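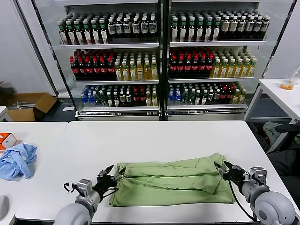
Nenbridge TV – Recorder and Guide Support, second line

Ticket: Series recordings skip the first episode of Bawa
Opened: 7/27/24
Status: Open, waiting on Tudton
Equipment: Vanberg 550 recorder, current software
Priority: Normal (raised from Low, see below)

Original report from the customer

I set a series recording for Bawa a week before it started. New episodes only, keep all. The box recorded episode two and nothing before it. First line told me I must have set it up after the premiere. I did not. The confirmation message is still in my inbox with the time on it. Then I was told the signal probably dropped, but another show on the same channel recorded fine right before it. Please don't tell me to restart the box again. I have restarted the box.

Notes, first look

First line closed this as user error and the customer reopened it. I went in expecting to agree with first line, because most "it didn't record" tickets are a full disk or a clash. Disk was under half full. No clash. The series rule is in the log, created when the customer says it was. The box looked at the premiere and decided not to record it. Reason given in the log: "previously shown."

So it wasn't the signal. Whoever suggested that should have opened the log first.

Searched for similar tickets and found 29, nearly all closed as user error or signal. Same show, same episode, same model. Raised priority to Normal.

Notes, guide data

Asked Tudton, who supply our listings, why a brand new pilot would be marked as a repeat. Their reply was that the data is correct and the fault is in the recorder. Asked Vanberg. Their reply was that the recorder is correct and the fault is in the data. Both answers came back very quickly.

Pulled the listing myself. The channel ran a preview of the pilot late at night in December, months before the series proper, under the title "Bawa: First Look." Tudton gave the preview and the premiere the same episode ID. The preview has a first-shown date attached to it. The premiere listing picks up that date through the shared ID, and the box treats anything with an older first-shown date as a repeat.

The preview was also a different cut. Customers who saw both say at least one part was recast between them, and the premiere slot is 20 minutes longer in the guide. I can't see how those count as the same episode, but Tudton's position is that a pilot is a pilot.

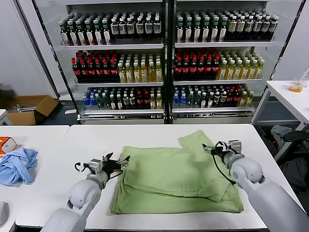
Tried the following on the bench box:

Series rule, new episodes only: skipped the repeat showing of the premiere, as expected from the above.
Series rule, new and repeats: recorded it, along with every late-night rerun after it. Works, but fills the disk.
Single recording set by hand from the guide: recorded.
Deleted the rule, cleared guide data, made the rule again: still skipped. The guide came back with the same ID and the same date, so I don't know why the help page lists this as a fix. Have asked for it to be taken down.
Factory reset: did not try. It wipes saved recordings and there is no reason to think it would change what Tudton sends.

Update from Tudton

They say the ID has been split and the premiere now has its own first-shown date. Asked us to confirm and close.

Checked. The ID has been split on the main channel only. The catch-up channel, where most of these customers would go to get the missing episode, still has the old one. Told them so. Not closing.

Update from Vanberg

They are offering a software change that ignores the first-shown date if the running time differs from the earlier listing. I have doubts. Plenty of real repeats run in a longer or shorter slot depending on what is around them, and we would swap one missing pilot for a lot of unwanted reruns. Asked for a test version before it goes anywhere near customers. They said it had been tested. Asked for the results. Nothing back so far.

Reply sent to customer

You were right about the setup, and the earlier answers were wrong. Your recorder skipped the first episode because our guide listed it as already shown. To get it, find the next showing of episode one in the guide, select it, and choose Record Once. Leave your series rule as it is. Later episodes have the correct dates, and we have checked all eight that are in the guide. If the next showing has passed by the time you read this, the episode is in the on-demand section under B – the "First Look" version is listed there too, so check that you have the longer one.

Customer response

Found it. The on-demand one has ads you can't skip, so I'll wait for the showing. Would like to know whether the same thing is going to happen with the other fall pilots, because a few of those had previews as well.

Notes

Fair question. Asked Tudton for a list of every new series that had a preview showing. They said they don't keep one. Have started going through the fall schedule by hand and will add anything with a shared ID to this ticket. First line: please stop closing these as user error, and link them here.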